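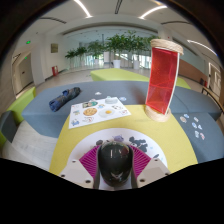 Kurniawati Kusuma reckons you should lay every sheet out flat before you peel a single one, and after my weekend I'm inclined to agree! But let me back up and ask properly.

Stickers on the table: how do you store them, and how do you get them off things?

My niece and I have gone completely sticker mad (food ones, little cartoon characters, a pizza I love so much I can't bring myself to use it). We do it all at the yellow-green table with the bench round it, and the sheets share the space with the cat's scratching post. Lovely spot, but sheets slide everywhere and now and then a loose one ends up on the grey upholstery. Is there a good way to keep them tidy, and what's safe on the fabric?

Dilek Akyol
4/9/25

Kurniawati Kusuma
Oh, I love this! Get a ring binder with clear pockets, one sheet to a pocket, and you can flick through the lot like a menu. Mine holds 200 sheets and I still get a thrill opening it. Half-used sheets go at the front so they get finished first. For odd loose stickers, save the shiny backing from an empty sheet and park them on that. They peel off again perfectly well months later. I've got some from last December that are as good as new.

For the bench, peel slowly from one corner, keeping it low and flat. If there's gum left behind, press a bit of sticky tape on it and lift, over and over. Boring but it works! After that, a damp cloth with one drop of washing-up liquid, tried first on a bit at the back that doesn't show. Please don't scrape with a knife, I ruined a cushion that way.

Sterkside
Freezer. Put ice in a bag and hold it on the gum for 10 minutes, then it crumbles off. Never tried it on a bench but it was brilliant on my jeans.

Voniton
Agree with the binder. Also keep the scratching post on the floor while you're sticking, my cat came up after hers and walked off with three stars and a doughnut on her foot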